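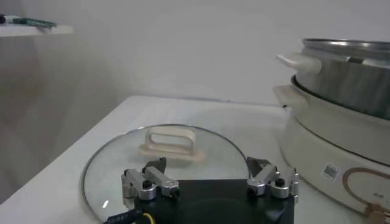

Ticket: stock counts on Pakano not matching Trokano
Opened: 7/18/22
Opened by: Ans Hoekstra, Sarmiento Kitchen Supply (store + web)
Assigned: Sewwandi Khondokar, Fendell support
Priority: high (changed from normal, see below)
Status: monitoring

Ans Hoekstra
Web store is selling stuff we don't have. Happened three times this morning before I caught on. Customer orders a stockpot, confirmation goes out, I go back to the shelf and there isn't one. Trokano says zero. Pakano says in stock. Other items are the other way around, shelf is full and the site says sold out.

Worked fine last week. I haven't changed anything in the sync settings, don't even have the login for that part. Please look asap, we have the summer sale banner up and I really don't want to take it down.

Sewwandi Khondokar
Hi Ans, got it. Few quick ones:
- is it every item or only some
- when you fix a count by hand in Pakano, does it stay fixed or go back
- anybody import or export a product file lately, any file at all

Bumping to high because of the overselling. For now you can switch the affected items to "ask about availability", that's under Product > Selling. Sync won't touch that setting.

Ans Hoekstra
Only some. Fixed counts go back to wrong, I tried it with the colanders. It was right for maybe the time it took me to get a coffee. File import, not me, I'll ask Karine, she does the price changes.

Sewwandi Khondokar
OK if it goes back then the sync is running and it's pushing a bad number. So not a dead connection. Sync runs every 15 minutes on your plan so coffee sounds right.

Log from my side so far:
- connector status green
- no auth errors
- last full run finished, no rows rejected
- spot checked a couple of skus from the bakeware category, all match
- spot checked lids and steamers, nearly all wrong

So it's by category?? or looks that way. Please don't delete and re-add anything yet, it makes new product ids and then I have two problems.

Ans Hoekstra
Too late on one of them sorry. The fish kettle. I'll leave the rest alone.

Sewwandi Khondokar
No problem, I'll merge the kettle by hand after. Write down which one you deleted, the sku I mean, not the name.

Karine Petrenko
Hi, Karine here, Ans added me. Yes I did a price file. Supplier put prices up on replacement parts so I exported the whole catalog from Trokano, opened it, changed the price column, saved, imported again. Same way I did it in December and it was fine then. I only touched prices. I can send the file.

Sewwandi Khondokar
Thanks Karine, yes please, both files if you have them. The one that came out of Trokano before you opened it, and the one you put back in. Don't open the first one again, just attach it straight from the downloads folder.

Karine Petrenko
Attached both. First one was still in downloads. Import said success, green check mark, so I didn't think about it any more.

Sewwandi Khondokar
Got them. Looking now.

Ruled out so far:
1. Time zone mismatch between store and warehouse. Had this with another account so checked it first. Both set the same.
2. Reserved stock being counted twice. Nope, reserved column is sane.
3. Old cached pages on the store front. Admin shows the same wrong number so not cache.
4. Two locations being added together. You only have the one. There's a leftover test location in there from setup but its empty and switched off.

Comparing files next.

Ans Hoekstra
Another one just came in, a double boiler. I'm calling the customer. Can we pause the whole sync?

Sewwandi Khondokar
Yes. Paused it just now. Note that while it's paused, sales at the register won't come off the web count, so anything you sell across the counter today, jot it down. Paper is fine.

And found it I think. Leading zeros. Your part skus start with zeros, like 00 something. In the first file they're there. In the second file they're gone. The spreadsheet program read the column as numbers and dropped the zeros when it saved. Nothing Karine did wrong exactly, it does it on its own as soon as you open the file by double clicking.

So Trokano got a pile of skus it had never seen and made new items for them. The old items are still there, with the zeros, with the old stock. Now there are pairs. Pakano matches on sku but ignores leading zeros (yes really, it's a known thing) so it finds two Trokano items for one web product and takes whichever one comes last in the run. Sometimes that's the real one, sometimes the copy.

That explains why only some, and why bakeware is ok. Bakeware skus start with a letter.

Karine Petrenko
Oh no. So why was it fine in December?

Sewwandi Khondokar
Checked the import history. In December you had "update existing items only" ticked. This time it was "update and create". The default changed when the import screen was redone. In December the rows with the missing zeros just got skipped quietly, so some prices probably never updated then either. Might be worth checking what you've been charging for lids, sorry to be the one to say it.

Ans Hoekstra
Great. We've been selling lids at the old price for half a year then. OK. How many are we talking about?

Sewwandi Khondokar
213 duplicate items. Made a list, attached as csv. DO NOT open it by double clicking :) Open a blank sheet, use the import data menu, set the sku column to Text, then load. Steps are at the bottom of this ticket, I'll write them up properly.
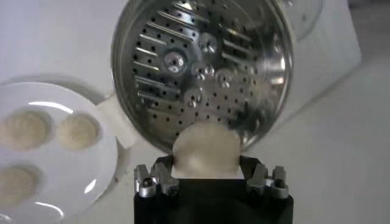 Plan for the cleanup, tell me if anything sounds off:

a) I take a full backup of Trokano items as they are now, mess included.
b) For each pair, move any sales recorded on the copy over to the real item.
c) Archive the copies. Archive, not delete, in case we matched one wrong.
d) Re-import Karine's new prices from a file with the zeros put back. I can rebuild that from the two files she sent.
e) Run one sync by hand on a small test group. Look at it together.
f) Turn the schedule back on.

Step b is the slow one. Have to wait on Ankica for that, she's the only one on our side with write access to the sales ledger.

Ans Hoekstra
Fine with me. Can it be done after closing? We have people in the store.

Sewwandi Khondokar
Yes after closing. Message me when the register is closed out.

Ankica Vukadinović
Hi all, Ankica, data team at Fendell. Read the thread. One snag: tool we use for moving sales only takes 1000 ledger lines in one go and you have more than that across the copies, mostly because the sale has been busy. So I'll do it in batches. Doesn't change anything for you, just takes longer. Nobody ring anything up while I'm in there please.

Also there are 5 pairs where I can't tell which is the real item. Both have stock entered by hand. Need someone to go look at the shelf. List is in the note I sent Ans.

Ans Hoekstra
Afaf is on the floor today, she'll check. She knows the back shelves better than me anyway.

Afaf Rizk
Checked all of them. Wrote the real count next to each one and emailed it to Ankica. One of them was on the wrong hook with somebody else's tag on it, so that count was never going to be right no matter what the computer did. Retagged it. Also the barcode on the saucepan lids doesn't scan on the hand scanner, just beeps. Been like that a while. Is that the same problem?

Sewwandi Khondokar
Different problem I think, but can you tell me what the scanner shows when it beeps? Number or just an error?

Afaf Rizk
Says not found. Then if I type the number in with the zeros it comes up fine.

Sewwandi Khondokar
Ah. Ok so scanner is dropping zeros as well. There's a setting for that on the scanner base, "transmit leading digits" or close to it, depends on the model. Opening a seperate ticket for that one so this doesn't get any longer. You'll get an email.

Ans Hoekstra
Register closed. Go ahead.

Ankica Vukadinović
Starting. Backup done.

First batch done.

All batches done. Copies archived. Totals before and after match. Afaf's counts are in. Over to Sewwandi for prices.

Sewwandi Khondokar
Prices imported, "update existing only" this time, zero rows skipped. Ran a hand sync on the lids. Ans can you look at Pakano and tell me if it looks right to you.

Ans Hoekstra
Looks right. Colanders too. The double boiler says sold out, finally.

The fish kettle shows twice on the site now.

Sewwandi Khondokar
That's the one you re-added. Merging. Give me a minute. Ok refresh.

Ans Hoekstra
Gone. One kettle.

Sewwandi Khondokar
Schedule is back on. Watched two runs, no changes that shouldn't be there. I need your paper list of counter sales from while it was paused? Or did the register send them anyway?

Ans Hoekstra
Register had them. Afaf compared with the paper. Matches except a whisk, she's looking into the whisk.

Sewwandi Khondokar
Write-up for Karine and whoever does it next:

Changing prices by file
- Export from Trokano, Items > Export > prices only. You don't need the full catalog.
- Do not double click the file.
- Open an empty sheet first. Data > import from text. Pick the file.
- On the column screen click the sku column and set it to Text. Do the barcode column as well.
- Change your prices. Save as csv.
- Before importing, scroll to the lids. If the skus start with zeros your good. If not, close it and start over from the export.
- On the import screen pick "update existing items only".
- Read the line under the green check mark. It tells you how many were skipped. Should be none.

I've asked for the default on the import screen to be set back to update only. No idea if we'll get it.

Karine Petrenko
Thank you, printed and taped up by the desk. Can you lock the create option for my login? I never need to make new items, Ans does those.

Sewwandi Khondokar
Done. Log out and back in and it'll be grayed out.

Leaving this on monitoring for now. If a count looks weird, don't fix it by hand, send me the sku (with zeros!) and what the shelf says. Scanner stuff goes in the other ticket please.

Afaf Rizk
Found the whisk. It was rung up as a spatula.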